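Two thousand ways to handle a hard drive
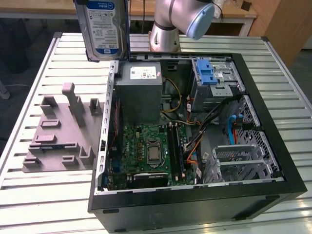

A WD hard drive over the open PC case, with the gray printed fixture plate beside it on the table.

I got to the Parkau workshop before the coffee did, and Clementina Arruda was already reading a log file out loud to herself. She runs data collection for a project called Tristia, which is meant to teach robot arms to take apart old desktop computers (and put them back together, if the customer is in that kind of mood). I had a list of clever questions about artificial intelligence. We spent most of the morning on cables.

"Everybody wants to talk about the model," she told me. "I want to talk about the cables. Look in there. Yellow and black, orange, light blue, one skinny red one. A person pushes them aside with a knuckle and doesn't remember doing it. The arm needs to see somebody do that, over and over, before it has any idea."

So somebody does it, over and over! An operator drives the arm through a short job, everything gets recorded, and then the case is reset and they go again. They want 2,000 good runs of the hard drive job before they train the next version. When I visited they had 355.

I asked what makes a run good, figuring the answer was "the drive ends up in the right place."

"Oh, I throw out plenty of those," Clementina said. "If you hover for ages because you're deciding where to go, the system learns to hover. We had a week in December where everyone was tired and the whole batch was just... dithering. We trained on it anyway. The arm dithered beautifully."

Do they keep the mistakes? Some of them, she said. If an operator bumps something, backs off and fixes it, that goes in with a tag. If they bump something and give up, it goes in a different folder and stays there.

The other person I wanted to meet was Jadwiga Rutkowska, who does a lot of the driving and used to repair laptops for a living. She let me try. I will not be describing how that went, except to say that my run is in the second folder.

"You watched your hand," she said, which was kind of her. "Watch the part. And go slower near the metal, faster in the open air. New people do it the other way around."

Jadwiga does seven runs, then takes a break, then does seven more. She also moves the case a little between runs, on purpose, and swaps which computer is on the table - otherwise, she says, you end up with an arm that is an expert on one PC in one spot. The fixture plate gets shifted too. A colleague named Matos likes it lined up square with the table, and the two of them have been having a polite war over it.

I asked them both how long until the thing can work through a whole computer without help. Jadwiga laughed. Clementina said she'd be happy with the drive and two connectors, and that I should ask again after the next training run.

Then the coffee showed up, and Jadwiga went back for another seven.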